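I've read all 11 pages of the Gindlow checklist for simulated robot cells, and I still think it skips the one rule I'd put first: write down where the arm stops and waits. Everyone at Gokora has an opinion on speed limits (me too!), but ask about the pause pose and you get shrugs.
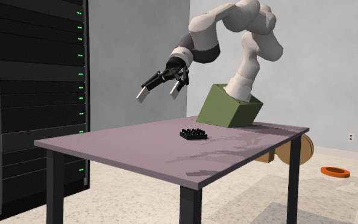
Gripper open, well clear of the table, in our simulated cell.

Mylene Catacutan told me I was fussing over nothing – we argued about it for most of March. But a pause pose is cheap to define, and when two teams pick different ones their test runs don't compare. So put a height in the file, and put your name next to it.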